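Kurkinach Opens Restored Harbor Quarter to Visitors
17/12/2025

KURKINACH - The town of Kurkinach has reopened its old harbor quarter after repair work on the waterfront, the lower market street and the stone stairs that join them. The quarter is open every day and there is no charge to walk through it.

The Kurkinach Visitor Office is also introducing a marked walking route, a small boat service and a new day ticket that covers the harbor museum and the Skorngate, the gatehouse at the north end of the quarter.

"People have been coming here for a long time, but most of them stopped at the main pier, took a few photos and went back to the bus," said Selorm Sowah, director of the Kurkinach Visitor Office. "The older streets were hard to find and parts of them were fenced off. Now you can start at the pier and walk all the way up to the gate without turning back."

The walking route is 2000 meters long and begins beside the ticket booth on the pier. It follows the water as far as the old rope store, turns inland along the market street, and climbs to the Skorngate by way of the stone stairs. Signs are posted at each turn. Visitors who do not want to use the stairs can take the cart road behind the church, which reaches the gate on a gentler slope and is paved the whole way.

The Skorngate was built to control traffic coming down to the harbor and later served as a toll office, a grain store and a private house. Its upper floor had been closed to the public. It now holds a display on the town's trade, with ledgers, scales, customs seals and a large wall map of the coast. The roof walk is open in dry weather. Groups on the roof are limited to 15 people at a time, and staff at the foot of the stairs will let the next group up as the last one comes down.

The harbor museum has kept its rooms on boat building and fishing and has added a room for families and school groups on the ground floor. Sessions in that room cover the sea routes that once linked Kurkinach with ports farther south, and how crews kept their records during a voyage. Schools should book ahead through the visitor office. Families can drop in on any afternoon when no school group is booked.
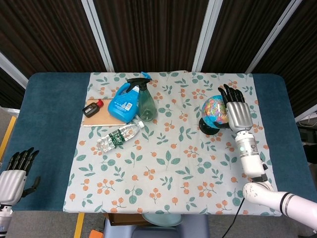
Boats leave from the steps below the museum. The service is run by Gratel, a local ferry company that already carries passengers between the town and the outer islands. The harbor trip passes the breakwater, the old shipyard and the seaward side of the town wall before returning to the same steps. Boats do not run in high wind. On those days a red board is hung at the ticket booth, and tickets already bought can be used on another date or refunded.

Repairs to the quarter were carried out in stages so that the shops on the market street could stay open. Crews relaid 290 meters of quay edge, replaced the drains under the lower street and rebuilt the worst of the stone stairs using the original blocks where they were sound. New blocks came from the same hillside quarry and are a little lighter in color. They are expected to darken with time.

Several businesses have moved into buildings that had stood vacant. The former rope store is now the MacDonald guesthouse, which has rooms on two floors and a dining room facing the water. A bakery and a boat supply shop have opened on the market street, and the covered fish market has returned to its old site after a period in the parking lot behind the town hall. The fish market trades in the morning only.

The visitor office is asking drivers to leave their cars outside the quarter. The parking lot on the inland road has been enlarged and now has 500 spaces. A footpath leads from there to the Skorngate, so visitors arriving by car may find it easier to walk the route downhill and finish at the pier. Buses will continue to stop on the main pier road. Delivery vehicles may enter the market street before the shops open.

"The lower streets are narrow and people live on them," Sowah said. "We would like visitors to have a good day here and we would also like residents to be able to get to their front doors."

The busiest month in Kurkinach is July, when the town holds its boat parade. Longer opening hours will apply during that month at both the museum and the gatehouse - the details will be posted at the pier and at the parking lot. Rooms in the town fill early for the parade, and visitors who plan to stay overnight are advised to book well ahead.

Day tickets are sold at the pier booth, at the museum desk and at the Skorngate. Boat tickets are sold separately, at the pier booth only. Printed maps of the walking route are free at all three places.

Media contact: Selorm Sowah, Kurkinach Visitor Office, Main Pier, Kurkinach. Press visits to the museum and the roof walk can be arranged on request.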